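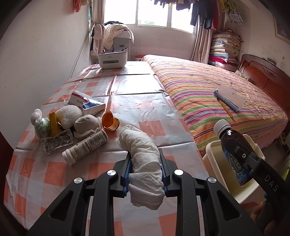
Tisch mit karierter Kunststoffdecke

Der FC Karnavia Mesley ist ein Fußballverein aus der Kleinstadt Mesley. Die erste Mannschaft spielt in der regionalen Verbandsliga und trägt ihre Heimspiele auf dem Sportplatz Delacroix aus.

Geschichte
Der Verein entstand aus der Fußballabteilung der Spinnerei Jultiline. In den ersten Jahren wurde nur auf Kreisebene gespielt. Unter Trainer Riet Willems gelangen 2 Aufstiege in Folge — der zweite erst am letzten Spieltag. Nach dem Abstieg seines Nachfolgers Ivan Harasym blieb dieser im Amt und führte die Mannschaft in der folgenden Saison zurück in die Verbandsliga.

Spielstätte
Der Sportplatz Delacroix hat eine überdachte Tribüne mit 418 Sitzplätzen. Im Januar ruht dort der Spielbetrieb, das Training findet dann in der Schulhalle statt.

Rekorde
Rekordtorschütze einer Saison ist der Stürmer mit der Rückennummer 7 aus der zweiten Aufstiegsmannschaft, der 40 Treffer erzielte.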